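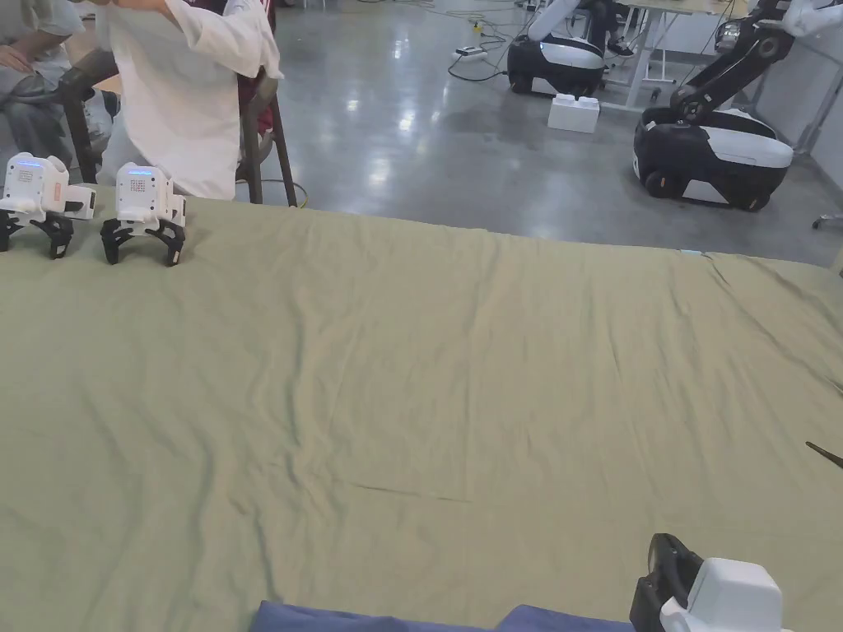
Ironing for People Who Hate Ironing
Speaker notes, 21 March 2022

Start slow. Let them finish their coffee. Say hi to the back row.

Okay, so, I'm going to ask for a show of hands. Who owns an iron? (Wait.) And who used it in the last month? (Wait, and enjoy the hands going down.) Mine lived behind the vacuum cleaner for years, and the only time I saw it was when I was looking for the vacuum cleaner.

Then I inherited my aunt's table linens. Two big boxes of them! Tablecloths, napkins, runners, some things with scalloped edges I still can't name. She'd run the dining room at a little hotel called the Goicoechea for most of her life, and she folded everything the same way, in thirds and then in half. Some of those folds had been sitting there since before I could drive.

Tell the Thanksgiving story here, short version. Skip the gravy part unless they're laughing already.

So the first thing I want to talk about is creases, because a crease and a wrinkle are two different animals. A wrinkle comes from the cloth getting bunched up for a day or so, and with cotton you can often get rid of it with a spray bottle and the flat of your hand. A crease is a fold that's been pressed and left. You can iron right over an old one, dry, and it will just look at you.

What works on mine is water and waiting. Spray the fold on the back side, roll the cloth up in a towel, go do something else for an hour, then iron it while it's still damp. If it's linen, use a hot iron. If it's polyester, please don't, I melted a napkin to the soleplate and had to scrape it off with a wooden spoon.

(Hold up the napkin. It's in the blue tote.)

Second thing, the board. For a big cloth I've given up on the board. I put a blanket on the dining table, an old cotton sheet over that, and iron right there, middle first and then out to the sides. Check your table can take heat before you try this! Mine has a ring on it now. Bonifacio Calvo, who taught the upholstery class I took in September, uses a folded wool blanket and swears by it, and he's got better tables than I do.

Somebody always asks about starch. I like a little on napkins and none on tablecloths, and I never put starched things away for long.

Third, storage. Roll, don't fold. I save the cardboard tubes from wrapping paper and cover them in tissue. If you have to fold, move the fold over a few inches every time you put the cloth away. I pin a scrap of paper to mine so I remember where it was last time, and yes, my kids think that's hilarious.

Questions. If it goes quiet, bring up candle wax (freezer, then a butter knife, then brown paper and a warm iron). Leave time for red wine, there's always a red wine person.

Pass the sign-up sheet for the mending table before they get their coats.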